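I started at the kit hire place in Wurkum when I was still at college, folding football shirts on Saturday mornings for pocket money. Back then it was five of us round one big table with the radio on, and you got fast or you got moaned at. In April the company brought in folding arms from Oberholzer, and I've been meaning to write about it ever since, because my mum keeps asking if I've still got a job! 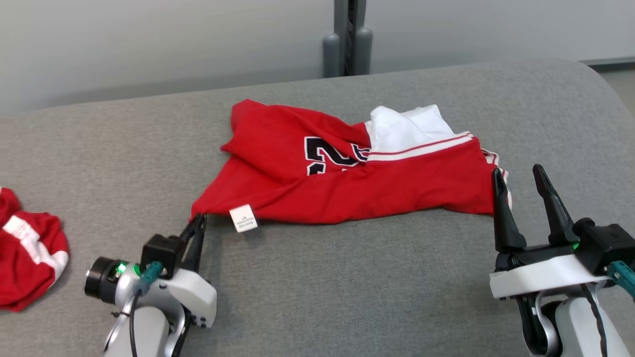

So are the machines taking over the folding?
Only part of it, and slowly. They do the plain club shirts, and we still do goalie kit, socks and anything with a zip.

We get through 2,000 shirts in a busy week (more when the Wamomberg league is on), and the arms manage around 500 of those. My wrists have noticed the difference. I used to go home and struggle with the lid on a jam jar, and now I mostly check badges, sort sizes and mend hems, which I like a lot more. 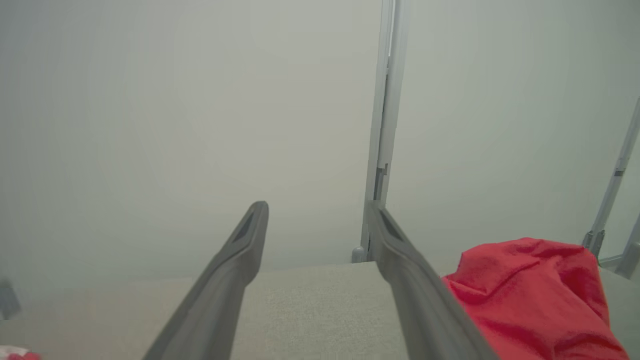 What I do miss is the talking. Two of the old folding lot moved over to our Skandetness depot, and the rest of us are spread out at different benches, so you save up your gossip for tea break. I'd still back myself against a machine on speed, mind you. A red top in a crumpled heap like that one is a few seconds' work for me, sleeves in, over, done, and I can do it while arguing about what's for lunch. We've asked for the radio to be moved nearer the mending bench, and I'm told it's being looked into.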